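Fernell Hand-Held Gripper Kit: A Long Winter of Teaching by Demonstration

Review posted 15 April 2023 by a Fernell owner

I have been meaning to write this one up since February, when our little lab finally settled on the Fernell kit for collecting manipulation demonstrations, and I kept putting it off because every time I sat down to do it somebody needed the thing.

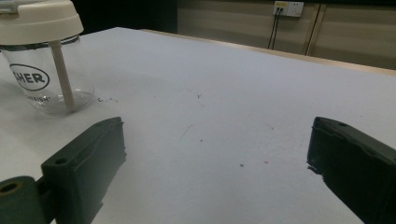 We were using a Trester leader arm before, and I want to be fair to the Trester, because I was fond of it. You move one arm, the other arm copies you, and the recordings are beautifully tidy. But it is slow, it stays where you bolted it, and most new people need a good long while before they stop moving like they are under water. With the Fernell you hold the gripper in your own hand, squeeze the fingers shut on whatever you want to pick up, and the camera riding on the tool records the whole thing. New students get the feel of it in a few minutes, and so did my mother when she came by for lunch!

The real question for us was whether a policy trained on that kind of data would hold up on an arm. We borrowed our recipe from the Pollel project notes, which ask for plenty of variety in where things start and not much fuss about perfect motions. Our task was a plain one: reach for a drinking cup on a table, close on it, lift it, put it down somewhere else. We gathered more than 3,000 demonstrations, trained one policy on the lot, and then ran 60 trials on the arm in the Abdel Hamid building, at tables the policy had never seen. It finished 4 trials out of every 5, which pleased me a great deal. The Trester policy, trained on a much smaller set gathered over the same number of working hours, managed a bit under half. That is one task in one lab, and the comparison favors whichever tool is quicker in the hand, so please take it as such.

What surprised me was where the failures came from. I had expected trouble with the grasp itself, and there was hardly any. Most of the bad runs went wrong on the approach, with the arm drifting a little wide and then nudging the cup over. See-through cups were the worst of the bunch – lids and straws seemed to help, though I have not tested that properly and would love to hear from anyone who has.

Now for the grumbles. The fingers on our kit are 3D-printed, and printed parts do get rough at the tips if you use them as much as we do. We are on our third pair. Spares are easy enough to print, but the screws are small and fiddly, and I have spent more time on my knees looking for one than I care to admit. The grip gets tiring too. After an hour my thumb complains, and we now trade off well before that.

The tracking could also be better. On plain, pale tables with not much to look at, it sometimes loses its place and you have to throw the recording away. Cluttered backgrounds are kinder to it. The manual does mention this, in a short paragraph toward the back that I read only after losing most of a morning's work – my own fault, I suppose.

Setup took us an afternoon, most of it spent on the calibration board, and the software that comes with the kit is plain but sensible. It flags bad recordings before you train on them, and I would not want to go without that now.

Would I buy it again? Yes, gladly, if your work is everyday picking and placing with one hand. If you need to know how hard you are pressing on something, keep your leader arm, since the Fernell has no force sensing at all. We kept our Trester and still bring it out for the peg insertion work. I am hoping to try two Fernells together this summer, one in each hand, and I will add a note to this review once we have some numbers.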